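The clinic in Dakdale unlocks its side door at 6:30 in the morning, half an hour before the front one, and that is where I was told to come if I wanted to talk to the county's public health nurse before the phones started. She had a mug of tea going and a second one poured for me, and she apologized for the chairs, which came from the old high school and pinch you behind the knee. She has asked me not to use her name, which suits her, since everyone in three towns calls her "the nurse" anyway.

I had come to ask about whooping cough. The county has had 70 confirmed cases since October, after years of seeing one or two a winter, and most of the people I know had thought of it as something their grandmothers worried about. I certainly had.

"It never went anywhere," she said. "It comes back every few years like a relative. What was different this time is that it got into the Felmont schools and the packing plant in Ospina in the same couple of weeks, and those are the two places where everybody in this county touches everybody else."

The first call came from a mother whose ten-year-old had been coughing for most of a month. The boy had been seen twice and sent home with the usual advice about fluids and rest. It was the mother who said on the phone that he coughed until he threw up, and that he was perfectly cheerful in between.

"That's the sentence that makes you sit up," the nurse told me. "A child with a bad chest cold is miserable all day. A child with this can be out riding his bike and then he has a fit of it and scares you half to death. And the older ones don't always whoop, you know. Adults hardly ever do. So people wait for the sound, and the sound doesn't come, and they go to work."

She spent the next several weeks on the phone. Her part of the job is finding out who sat near whom, who carpools, who has a new baby at home, and then calling each of those people and talking to them long enough that they'll call her back. She keeps her list in a spiral notebook as well as on the county computer, because the county computer was down for a whole afternoon during the worst of it and she has not forgiven it.

"You can't rush those calls," she said. "I had one gentleman who told me all about his truck before he told me his daughter was eight months pregnant. Now, if I'd hurried him off the line about the truck, I'd never have heard about the daughter."

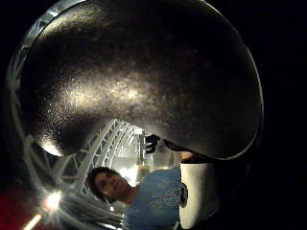
Babies are what she comes back to, whatever you ask her. The youngest ones can't have their first shot until they are a couple of months old, and they are the ones who get into real trouble. Of the 70 cases here, two were infants, and both spent time in the hospital over in Jasetti. Both are home now. She told me that quickly, before I could ask, and then got up to see about more tea.

"They don't always cough, the tiny ones," she said when she came back. "Sometimes they just stop breathing for a bit. I've had young parents tell me they didn't come in sooner because the baby wasn't coughing, and my heart just goes out to them, because how would you know that? How would anybody?"

So a good deal of the county's effort has gone toward grandparents, aunts, babysitters and expectant mothers. The Dakdale clinic and the two traveling ones have given 3,287 booster shots so far, in a county where a good year used to mean fewer than 1,000. The evening clinic in the Felmont fire hall was her idea, and she is proud of it. It runs until nine, there is somebody there who speaks Spanish, and the ladies from the Methodist church send over bars.

I asked whether people had been angry with her. The last few years have been hard on anyone in her line of work, and I remembered some of those county meetings myself.

She thought about it for a good while. "A few," she said. "One man hung up on me three times. But I called the fourth time and he'd cooled off, and he said, well, what do I need to do. I think folks are tired, mostly. They're tired of being told things. I try to ask them how they're getting along first, and I try to mean it."

She doesn't blame anyone for having let their boosters slide, either. The one for whooping cough comes in the same shot as tetanus, and most grown people only think about tetanus when they step on something. She let her own go two years past due, she admitted, and got it in the staff kitchen from a coworker who has teased her about it ever since.

New cases have slowed. There were only a handful in the past month, and none from the plant, where the managers agreed to pay workers who stayed home for the five days of antibiotics. She gives them a lot of credit for that. The schools in Felmont are still sending notes home, and she would like them to keep doing it through spring.

"Somebody will ask me in the grocery store if it's over," she said. "I say it's quieter. I say, when was your last tetanus shot? And then they remember they left something in the dairy aisle."

The phones started a little before seven. She picked up the first one, held her hand over the receiver, and told me to take a couple of the church ladies' bars with me for the drive.

Boosters are given at the Dakdale clinic every weekday morning, and no appointment is needed. For the evening hours at the Felmont fire hall, call the clinic's front desk. If you are expecting, or if there is a new baby coming anywhere in the family, tell them so when you call.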